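Coffee with Tuulikki: sweeping up after the sorting line

Tuulikki Aaltonen has been at Rumholm for 19 years, most of them at the sorting tables, and she still shows up before anyone else on the early shift. I'd come to hear about the new grippers. She wanted to talk about brooms first!

"Everybody asks me about the fancy part," she said, pouring me a coffee I hadn't asked for (very good, by the way). "Beans end up on the table. They always have. So who cleans that up? It used to be me, all day long, with my wrist killing me."

Since the Trascombe project started, cleanup is one of the jobs being taught to the machines, with ordinary hand brooms and dustpans on a plain white table. 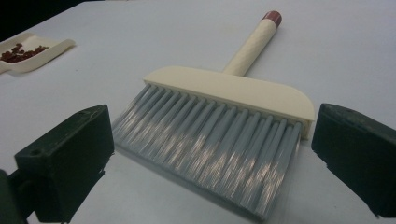 Broom and dustpan at the Rumholm practice table.

I asked whether she'd been worried about her job. She laughed, then got serious. "Sure I was. They told us in the break room, 2 slides, thank you very much, back to work. I went home and didn't sleep." What changed her mind was being asked to help. She now spends half her shift showing the grippers how a thing is done, over and over, and she logged 147 tries in her first week.

"You find out you know stuff," she told me. "How to tip the pan so nothing rolls down the handle. I never had to say that out loud before."

She's fussier than the engineers about mixed beans, too. A few green ones in with the red and she wants them noticed. 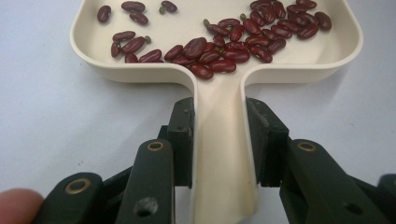
Page last changed: 11 April 2026

Not everything is rosy, and she wouldn't let me leave that out. The early shift is quieter now, and she misses the talk across the tables. Pay for the teaching hours took months to sort out. And the old Gotik sorter, which handles 800 sacks between services, still jams whenever it feels like it.

"Teach something to fix that," she said, and went to find her gloves.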